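Went to the new Bindu Thevar show at Gouveia last night. I have thoughts, and most of them are about the wall text.

The wall text says the paintings "interrogate the threshold between memory and weather". I stood in front of the biggest one for a good while. It is a grey painting. It's a nice grey painting. I could not find the threshold.

I want to be fair to Thevar, who can plainly paint. There's a small one by the fire door, mostly green, with a scraped patch in the top corner where she seems to have lost her temper with it. Best thing in the room. It has no wall text at all.

The rest come with 800 words of essay by Keabetswe Kekana, handed to you at the door whether you want it or not. The word "liminal" is in the first line. I stopped reading at "haptic silence" and went to find the wine.

Someone will say the essay is there to help people in. Help who? The couple next to me read the whole thing, looked at the paintings for as long as it takes to walk past them, and left. They'd done the reading. They seemed to feel that was the visit.

My issue with "emotional" as a selling point: whose emotion? If the artist was sad in April, I'm sorry, but I need the painting to do something about it by the time I get there. Telling me on a card doesn't count.

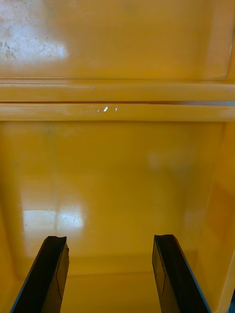 Issue 12

Same trouble in the new Maltitach, by the way, which I picked up on the way out. Oliwia Żak has a long piece on Thevar and it's the usual thing: three pages of childhood, two of studio light, and one sentence on what the pictures look like. The sentence is "the surfaces are restless". Are they? Which ones?

Compare Palesa Du Plessis in the back pages, reviewing a pottery show I'd never have gone to. She tells you the glazes are too thick and the feet are badly finished, and that she'd still buy the brown jug. I now want to see that jug.

A couple of replies saying I'm against artists talking about their work. I'm not. Khanyisile Swanepoel gave a talk at Kostex a while back and spent most of it on which whites go yellow and why she gave up on rabbit-skin glue. I learned more about her paintings from the glue than from any statement she's ever put her name to.

And yes, I know galleries need copy. Somebody has to fill in the funding form, and the form asks about "themes". Fine. Put it on the form. I'm less sure it has to go on the wall at eye level, in bigger type than the title.

Prices, as I've been asked. The green one is 1,000 and the big grey ones are "on application", so make of that what you like. The green one hadn't sold when I left. I'd be surprised if it goes before the greys, given what's been written about the greys.

Will I go back? Probably, in the morning when it's quiet, and without the essay. I could be wrong about the big one. It was hung under a spotlight that put a shine right across the middle, and that isn't Thevar's fault.

If anyone's been to the Wistis group show, tell me whether it's worth the bus. Please describe at least one object in it.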